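Juvitz Folding Mat, large: review

Rating: 7 out of 10

The Juvitz mat is a grey textile sheet with a fine surface texture, sold as a cover for tables that are too slippery or too easily marked for folding clothes on. It comes rolled in a card tube. Mine lay flat after one night under a few books, apart from one corner that needed a second night.

I bought it for sorting club kit. Polyester football shirts slide on a varnished table, and the first sleeve tends to drift while the second is being brought in. The older mat I was replacing, a Morkum, has a rubbery face that grips well but drags the cloth out of line whenever a fold has to be adjusted.

Grip on the Juvitz is moderate. A shirt laid sideways keeps its place while one sleeve is turned in over the body, and it can still be shifted by pulling lightly on two corners. Creases can be smoothed with the flat of the hand without the mat moving underneath, provided the table is clean. On a dusty table the mat creeps.

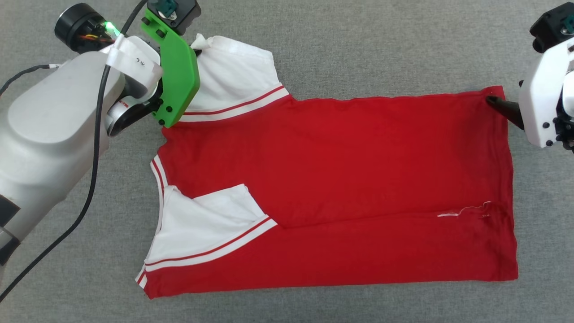
Colour matters more than I expected. Mid-grey gives a clear edge against both red and white cloth, so a sleeve that has gone in at a slant is easy to spot before the next fold. Striped cuffs are a useful check here, as the stripes show the angle of the sleeve at once. Loose thread and lint also show up well on a dark shirt, though pale fluff on the mat itself is harder to find and has to be brushed off between batches.

There are no printed guide lines. The Mets board has them, and for stacks that must all come out the same width they save time. On the Juvitz the width has to be judged by eye or marked with tape, and ordinary masking tape does not stick to the texture for long.

The mat weighs 1,213 g on my kitchen scales, enough to stay put but awkward to carry rolled under one arm. After nearly 300 shirts the surface has not pilled. The stitched border has begun to lift along one short side, over a length of 185 mm, and I have glued it down.

Cleaning is by damp cloth only. A lint roller works faster for dry fluff.

I paid full price at Plallcombe in August. For occasional household washing a bare table is adequate. For kit in quantity I would buy the Juvitz again, and would pay a little more for a version with a properly bound edge.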